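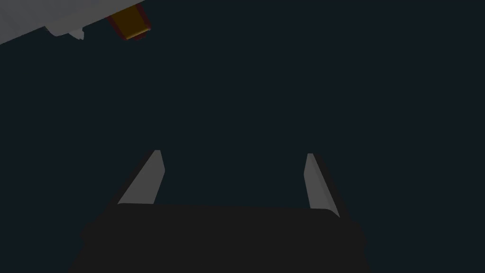 When do we change the clocks?
On the second Sunday in March, at two in the morning, although most of us do it the night before and then lie there feeling robbed.

The Norkeo building has 4 wall clocks and they have never agreed. The one by the mailroom gained so much last year that Lai-ching Tsai went home early for most of February on its authority. She would like it left alone. Ayana Negash has the ladder, and she would not.

If you have one of the old Trilton clocks at your desk, turn the hands forward only. Turning them back strips something inside, and a new movement costs more than the clock did. The oven in the second-floor kitchen has a manual of 100 pages, and the clock setting is in there somewhere between the fish program and the warranty. Last fall we gave up and waited for it to be right again.

Phones look after themselves. So do the computers, apart from the one at the front desk, which still believes in 1,497 unread messages and should not be consulted on anything.

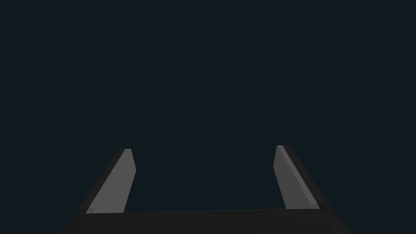
Lost and found
One gray glove, left hand. A blue umbrella with 3 good ribs. Ask Ayana.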